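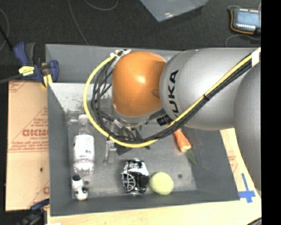 Reading Old Price Records: Notes for Week 3
Dragica Kovačević
Reading time: 15 min

Last week we took the Flirnutberg grain accounts more or less at face value. This week I want you to stop doing that. The textbook chapter treats a price series as a thermometer: somebody wrote down what rye cost, we plot it, and the line tells us when people went hungry. I don't believe it works that way, and by the end of the hour I hope you'll at least have doubts.

Start with who was writing. The Flirnutberg ledger was kept by the town hospital, which bought in bulk, in the fall, from the same few estates. A widow buying a loaf's worth of flour in May paid something else entirely. We have no idea what she paid. The hospital price may be a decent guide to what big buyers agreed on with big sellers, and I would not push it further than that.

Then the units. The ledger uses a "measure" throughout and never says how large it is. Older writers assumed it matched the Vindberg measure, on the grounds that the two towns traded. Well, so did plenty of towns that couldn't agree on a bushel. Brekke's study (on reserve, read the second chapter and skim the rest) argues that the Flirnutberg measure was changed at least once, and that the clerk simply went on using the old word. If Brekke is right, one of the famous price jumps is partly a bigger bucket.

I find the argument persuasive for the jump. I find it less persuasive when it is stretched to cover every odd figure in the book, as happens in the last chapter. Watch for that. A good explanation tends to get overworked.

Missing years
The ledger has 1174 entries that give a price. That sounds like a lot until you sort them by month and see how they bunch up after the harvest. There are also 2 gaps of more than a year. The standard chart draws a straight line across both, with no break and no note. Look at it again with a ruler in your hand. The "slow recovery" described in the textbook sits almost wholly inside the second gap – in other words, it was drawn by the person making the chart.

Why are the pages missing? Fire is the usual answer. Fire is always the usual answer. It may be true, but I have yet to see anyone cite a source for it. A bad year is also when a clerk is most likely to fall sick, leave, or stop bothering, and in that case the gaps hide exactly what we'd like to know.

Fixed prices
Some entries repeat the same price for months on end. Either the market was very calm or the price was set by the council and the real trade went on elsewhere. The Parkthorpe court rolls, for comparison, are full of fines for selling above the set price. People don't get fined for things they aren't doing. We have no rolls of that kind for Flirnutberg, so be careful – the Parkthorpe case shows what could happen, and it can't show what did happen 3 valleys away.

For next time
Pick a run of entries from the handout, a year or so, and write one page on what you would need to know before you trusted it. Don't convert anything to modern money. I will stop reading at the first dollar sign.

Bring the Brekke chapter. We'll begin with the table of measures and the footnote underneath it, where most of the guesswork is kept.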